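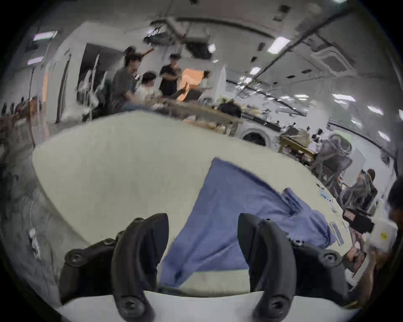 Skirero Work Table, white top
Product group: Tables and benches / Textile handling
Manufacturer: Irkberg
Status: In production
Page revised: 2025-01-08

General
The Skirero is a freestanding work table with a broad, smooth, off-white top. It is intended for sorting, folding, inspecting and measuring textiles, and for general light assembly. It is used in workshops, school textile rooms, rental linen services and laboratories where soft goods are laid out by hand.

The top is supplied as one piece with no center joint. A joint under a folded towel or shirt tends to print a line into the fabric when the operator presses down on it, and it collects lint along its full length. For the same reason there are no inset power outlets, cable ports or measuring scales in the work surface. Loose rulers can be used on the top without leaving marks, provided that the underside of the ruler is free of burrs.

Top
Color: off-white, one shade only. The shade is slightly warmer than the white used on the Hundside shelving range, and the two should not be ordered as a color match. Samples of both are available from the sales office.
Finish: smooth, low sheen. Thread ends, pins and small pale items are harder to see on this finish than on a gray one. Customers who mainly look for dark thread and stains on light fabric should choose the off-white. Customers who mainly handle white goods should look at the gray-topped Semeniuk.
Edges: rounded on all sides, no exposed core. Fabric can be drawn over any edge without snagging.
Corners: rounded. Square corners are not offered.

Underframe
Welded steel, four legs, powder coated. Each leg ends in a leveling foot with 20 mm of travel. The feet are turned by hand when the table is unloaded, or with a 14 mm open-end wrench when it is loaded. The wrench is not included.

There is no cross rail at the front or back. Operators can work seated from either long side. Cross rails at the two short ends carry the side loads and must not be removed to make room for bins or carts.

Load
Evenly distributed static load: 1,000 N.
The rating applies with all four feet in contact with the floor. It does not cover standing or kneeling on the top, machine tools, or presses of any kind. Vises and clamps may be fitted only at the short ends, with a protective plate on both faces.

Surface wear
The finish is tested by the manufacturer with a dry cotton pad under constant pressure. After 4,000 double strokes there is no visible change in gloss. Testing with abrasive pads is not carried out, and abrasive pads are excluded from the cleaning instructions below.

Cable routing
Power and data cables are led down the side of the table. Two adhesive clips are supplied and can be placed under either short edge. Cables that hang free should be short enough that the plug clears the floor. Do not run cables across the work surface when fabric is being folded. A loose plug under cloth will scratch the finish when the cloth is pulled.

For permanent equipment, order the underside tray (see Accessories). The tray is screwed into threaded inserts already present in the underframe. Tables built before the February change to the underframe do not have these inserts and need the clamp-on version of the tray.

Placement
Allow enough clearance for one person to lean in at each working side without touching the adjacent bench. In shared workshops, keep the Skirero away from benches where oil, solder or wood glue is in use. Sawdust and metal chips brought over on sleeves are the most common source of scratches in tables returned for resurfacing.

Lighting should come from above and slightly to one side. Flat light from directly overhead hides wrinkles in plain-colored cloth and makes it difficult to judge whether a fold is straight.

Use with textiles
Crumpled items can be spread by hand from the middle toward the edges. The low-friction finish lets medium-weight cotton slide when pulled from one corner, so large pieces should be held down at the opposite end. Thin synthetic fabrics may cling to the top in dry rooms. Wiping the surface with a barely damp cloth before work usually corrects this.

Damp laundry may be folded on the table. Standing water should be wiped off at the end of the shift. Do not iron directly on the top and do not set down a hot iron, with or without a rest. Heat damage shows as a dull, slightly yellow patch and cannot be polished out.

Transfer of dye from new, unwashed garments has been reported with dark blue and red fabrics left on the table overnight while damp. Fresh marks come off with household alcohol. Older marks may remain faintly visible.

Cleaning
Daily: soft cloth, water, mild dish soap. Dry afterward.
Adhesive residue from labels and tape: household alcohol, applied to the cloth and not to the table.
Not permitted: scouring powder, steel wool, acetone, chlorine bleach, steam cleaners.

Assembly
Delivered in two packages, top and underframe. Two people are required. Place the top face down on a clean blanket, set the underframe on it, start all bolts by hand, then tighten in diagonal order. Turn the table over by lifting both ends together. Do not tip it onto two legs.

Retighten the bolts after the first month of use.

Accessories
Underside cable tray, screw-in
Underside cable tray, clamp-on, for older underframes
Adhesive cable clips, bag
Protective plates for clamps, pair
Set of four locking casters. Casters replace the leveling feet and reduce the permitted load by half.
Replacement leveling foot

Spare tops
Spare tops are sold without hardware. State the serial number from the plate on the inside of the rear left leg. The hole pattern differs between the older and the current underframe, and tops cannot be exchanged between them.

Warranty
Underframe and welds: five years. Top: two years against separation of the edge or lifting of the surface. Scratches, dye marks and heat damage are not covered.

Technical contact
Vanderleia Assunção, Product Support, Tables and benches
Drawings and hole patterns are sent on request. Include the serial number and the intended use.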